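Robot open day leaves a few questions on the table

Members who signed up for the Vedov visit were promised a look at the future of light assembly. What we got was an hour with two robot arms and a lot of talk.
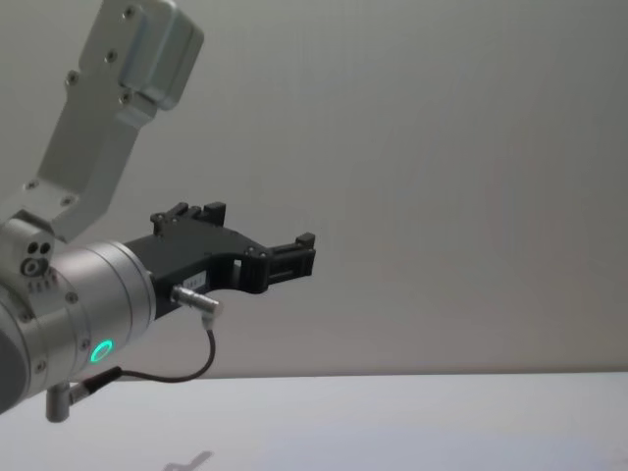

LIDUDECK, 14 November 2019 – Our host, Poonam Ahuja, was friendly and didn't dodge much. She told us the arms had logged 1342 practice runs since April. Asked how many went right without a person stepping in, she said 371. I wrote that down twice.

The work is picking up small things and putting them somewhere else. Each arm ends in a two-finger gripper, and each has its own close-up camera, with the view put up on a monitor for us. 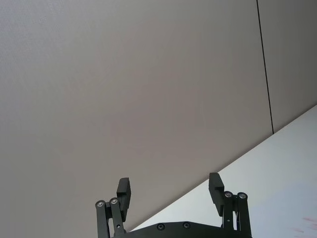

The view from one gripper, fingers open, at the Vedov open day.

Chi-keung Tu, who spent 20-odd years on a packing line, asked what happens when the parts arrive in a heap. The answer was that this is "on the roadmap". So is speed, apparently.

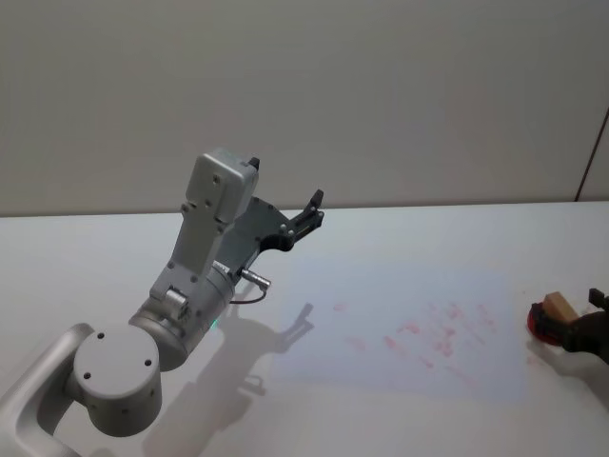 I don't doubt the engineering. I do doubt the brochure, which talks about small shops like ours as if we all had a spare room with plain walls and good light – and a technician to go in it. No price was given.

A second visit is planned for April. Bring your own parts.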